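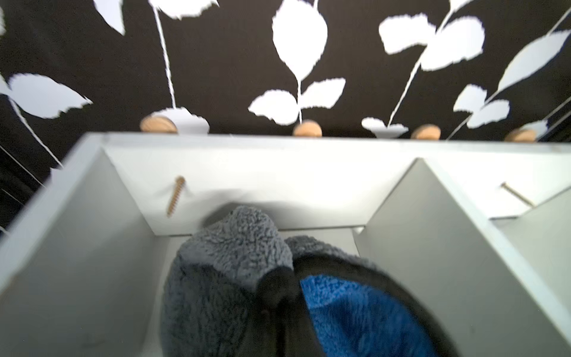
A white shelving unit with two screws showing on the inside.

How Things Are Held Together

Look around the room you are in. Almost everything in it is made of smaller parts that have been joined. The builders, carpenters and tailors who made these things had to choose a way of joining each one. The Plokutstead Museum of Making looks after 582 objects, and visitors are often surprised by how many different joins they find among them.

Screws

A screw is a metal rod with a ridge winding around it. The ridge is called the thread. If you could unwind the thread and lay it flat, it would make a long, gentle slope. When a screw is turned, the slope pulls it into the wood a little at a time. The wood grips the thread on every side, so a screw is much harder to pull out than a smooth nail.

Wood screws have been used in Europe for more than 400 years. The first ones were cut by hand with a file, and no two were quite the same. Later, machines were built that could cut threads evenly, and screws became cheap enough for everyone to use.

Please remember that the point of a screw can be sharp. If you find one sticking out of furniture, do not touch it. Tell an adult.

Nails and glue

A nail holds by friction. This means that the wood presses tightly against its sides. Nails are quick to use, but they may work loose if the wood shrinks or is shaken.

Glue sinks into the tiny gaps in a surface and then hardens. In the past it was often made by boiling animal skins and bones. The Navarrete Workshop, on the ground floor of the museum, has a glue pot of this type on display.

Loops and stitches

Soft materials need another kind of join. Thread and yarn can be looped, knotted or sewn. In knitting, each loop is pulled through the one before it, and so a single strand of yarn can become a whole jumper. Fleece fabric starts as a knitted cloth. Its surface is then brushed or left in loops, and air trapped among the fibres helps to keep you warm.

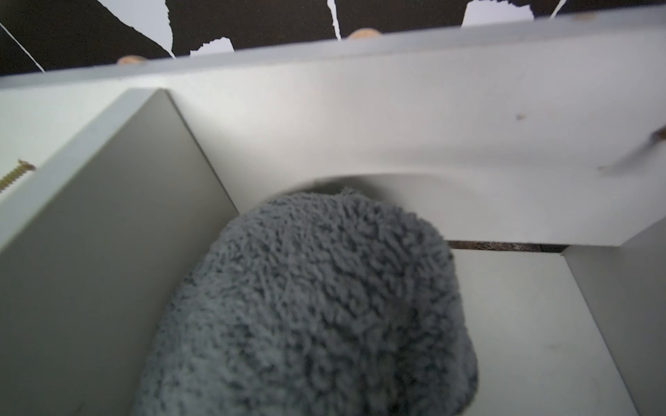 Try it yourself

You will need a bolt and a nut that fits it, a strip of paper and a pencil. Children under 6 should work with an adult.

1. Cut the paper into a long triangle with one square corner.
2. Colour the longest edge with the pencil.
3. Starting at the tall end, wrap the paper around the pencil.
4. Follow the coloured edge with your finger. It winds around the pencil like a thread.
5. Turn the nut on the bolt 5 times and see how far it has moved.

Words to know

Thread: the ridge around a screw, or a thin strand used for sewing.
Friction: the force that slows things down when they rub together.
Fibre: a very fine hair of wool, cotton or other material.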